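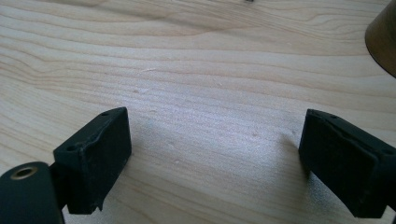
一支探险队的日志能当作行程的直接记录来读吗？

多数日志只能当作半直接的记录来读，因为现存的本子往往是誊清稿，写在行程结束之后，删改过，也补写过。读之前要先弄清手里拿的是哪一种本子：随身草记、营地日志、誊清稿，还是付印稿。

第三讲 内河探险的日志与清单

本讲用的材料是特拉尔提斯河（Traltis）溯源探险队留下的文件。这支队伍从布罗基科（Brorkico）出发，溯河而上，过奥斯洛（Oslow）和卢比斯（Lubis）两处货栈，到达上游分水岭后原路折返。全程3,335公里，出发时40人，四条船。领队是奥赞·巴沙兰（Ozan Başaran），副领队兼测绘员是奥马尔·达赫尔（Omar Daher），文书是沃尔坎·奇纳尔（Volkan Çınar）。下文只用姓。

一、文件的构成

1. 巴沙兰的誊清日志，600页，分上下两册。上册写到卢比斯，下册写分水岭和返程。
2. 达赫尔的测绘草记，小开本，铅笔，多处字迹磨损。草记没有逐日的叙述，只有方位、估算里程、水深和零星的天气。
3. 奇纳尔的物资清单，出发时一份，奥斯洛一份，卢比斯两份。
4. 往来信件，多数是向布罗基科的出资人催要补给的。
5. 一张折叠地图，比例不一致，上游部分明显是后来接上去的。

这五类文件里，最常被引用的是第一类，问题最多的也是第一类。誊清日志文字流畅，每天一段，读起来像当晚写成的。贝丽尔·卡赫拉曼（Beril Kahraman）对照过墨色和纸张，认为上册是在同一时期连续抄成的，中间没有停顿。她的论文在阅读材料的第二篇，请在下次课之前读完前半部分，后半部分讲纸张纤维，可以略过。

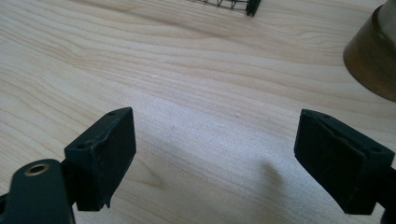
誊清稿和草记对不上的地方，主要有三种情形。

第一种是日期错位。达赫尔的草记里，船队在奥斯洛停了九天；巴沙兰的日志只写了五天，剩下的四天被并进了后一段航程，每天的里程因此变短。单看日志，会以为奥斯洛以上的河段水流很急。草记里的水深和流速并不支持这个看法。早期的几本通俗著作就是这样写的，后来又互相抄引，“急流段”的说法到现在还能在一些地图册里见到。

第二种是人数。出发时40人，日志此后很少再提总数。要知道某一天队里还有多少人，得去看口粮的发放。奥斯洛清单上的口粮按38份计，卢比斯第一份清单按33份计。少掉的人里，有人因病被送回下游，有人在货栈领了工钱离队，还有两个人去向不明。日志对离队的人只用了一句“若干人不愿续行”，没有姓名。

第三种是沿岸居民的作用。草记里有当地向导的名字，拼法前后不一，至少出现过五个人。日志把他们合写成“我们的向导”，单数。读到日志里向导忽然熟悉一片他不该熟悉的河段时，通常是换了人。

二、奥斯洛至卢比斯

这一段是整个行程里材料最密的一段，也是本讲作业的范围。

船队离开奥斯洛时河水正在回落。四条船里吃水最深的一条两次搁浅，第二次搁浅后货物卸到岸上，分给其余三条船和一支沿岸步行的小队。步行小队由达赫尔带领，因此这几天的草记写的是陆路，日志写的是水路，两份材料里的地名几乎没有重合。对照时不要强求一一对应，先找两队会合的那一天，再往前推。

会合点在一处支流口。日志说会合当晚“全队安好，士气甚高”。奇纳尔在同一天的信稿里要求下游尽快送盐和鞋，并说步行小队有一半人的鞋已不能穿。两句话可以同时成立，但引用时应当一并引出。

卢比斯当时是一处有围栏的货栈，夏季有人，冬季只留看守。船队七月到达，赶上货栈人最多的时候。巴沙兰在这里写了上册的最后几段，语气和前文不同，开始谈到出资人和出版。卡赫拉曼据此推测，他在卢比斯已经有了整理成书的打算。这个推测有道理，但没有旁证，作业里引用时请写明是推测。

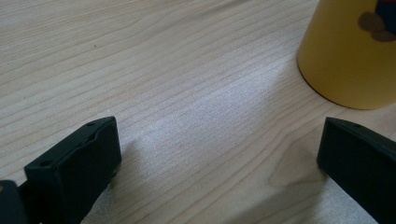

接下来看达赫尔的里程估算。他在船上用的办法是记时间，再乘以估计的船速；在岸上用步数。两种办法的误差方向不同：逆水行船时他倾向于把船速估高，走路时又把步幅估得偏大，结果都是里程偏长。上文3,335公里这个数字是后人依照河道重新量出来的，不是他的原数。他自己的合计数写在草记最后一页，被水渍盖住了后半截，几种读法都有人主张，本课不采用其中任何一种。

奥乌兹汉·索伊卢（Oğuzhan Soylu）做过一份换算表，把草记里的时辰、步数和里程单位统一到公里，附在讲义后面。使用这张表请注意两点：表中第二栏是河道里程，第三栏是直线里程，不要混用；卢比斯以上的几行带星号，星号表示方位角缺失，里程只作参考。

有同学上周问，达赫尔为什么不用天文观测校正。他是用了的，至少在奥斯洛和卢比斯各测过一次纬度，结果相当可靠。经度没有测，草记里只提到表停过，之后没有再对时的记录。所以地图上南北方向的位置大体准确，东西方向越往上游偏得越多，到分水岭时整条河被画得比实际更靠西。

三、清单怎么读

清单在探险史里长期被当作附录，很多刊本干脆不收。对我们来说，它有两个用处：核对人数，核对时间。奥斯洛清单上的灯油比出发时少了三分之一以上，按正常用量推算，停留和夜间赶路的天数都要比日志写的多，这和草记里的九天是一致的。 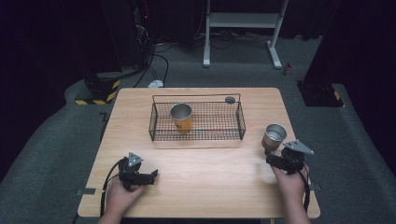 清单的困难在于它的词。奇纳尔写东西很省，一类物品只用一个字或两个字，材质偶尔注明，形状和颜色几乎从不注明。“筐”可以是藤的、木条的，也可以是装仪器的小箱。拿图中桌上的东西打比方，一只黑色金属丝网筐，筐里立着一只带橙黄色外套的金属杯，筐的右边还有一只素面的银色金属杯，照奇纳尔的写法大概只剩下“筐一，金属杯二”。两只杯子的差别没有了，哪一只放在筐里也没有了。反过来，从“金属杯二”五个字以外的东西出发去复原营地生活，就要格外小心。卢比斯第二份清单里有“杯十一”，有的研究者据此说上岸扎营的只有十一人，这个推论站不住，因为同一份清单里碗有二十六只，而当时的人用碗喝水很平常。

清单里还有一类词，看上去是物品，其实是用途。比如“礼”字下面列了布、针、小刀和镜子，这些是准备送给沿岸居民的；同样的小刀在“用”字下面又列了一遍，是队员自己的。合计小刀数量时两处都要算，计算交换物资时只算前一处。刊本排版时把两个字头都删了，只留下物品名，所以用刊本做统计的文章，交换物资的数量普遍偏高。

“坏”字的用法也要留意。在奥斯洛清单里，“坏”指不能修；在卢比斯的两份里，“坏”后面有时跟着领用人的姓，说明东西还在用。船篷、绳索和鞋这三项最明显。

四、付印稿

付印稿只涉及上册，下册没有出版。与誊清稿相比，付印稿删去了全部关于工钱的争执，增加了对分水岭的一段描写，放在全书开头作引子。那段描写里的季节和下册记载的到达时间不符，树叶是绿的，而下册说山口已有积雪。目前比较一致的看法是，引子出自出版方的编辑之手，依据是巴沙兰的口述或者信件。

地图也随付印稿重刻过。重刻时把卢比斯的位置向东移了一些，恰好抵消了达赫尔的部分误差，原因不详。引用地图时请注明用的是草图还是刻本。

五、作业

9月12日星期三上课前交，纸本，写明学号。

1. 从日志上册和草记中各选奥斯洛至卢比斯之间连续的六天，列表对照日期、地点、里程和天气。对不上的格子留空，不要自行补齐。
2. 用奥斯洛清单和卢比斯第一份清单的口粮数，推算两地之间每一次可能的减员发生在哪一段。写出推算过程。
3. 任选日志中一处提到“我们的向导”的段落，查草记同期的记载，说明这里的向导是谁，或者为什么无法确定。不超过一页。

草记的影印件在系阅览室，只能在室内看，铅笔字淡的几页另有放大本。日志可以用校注本，不要用早年的节选本，节选本缺卢比斯前的十一天，页码也和索伊卢的换算表对不上。

下次课讲返程和下册，先读信件第七封到第十五封。第九封有两个稿本，两个都读。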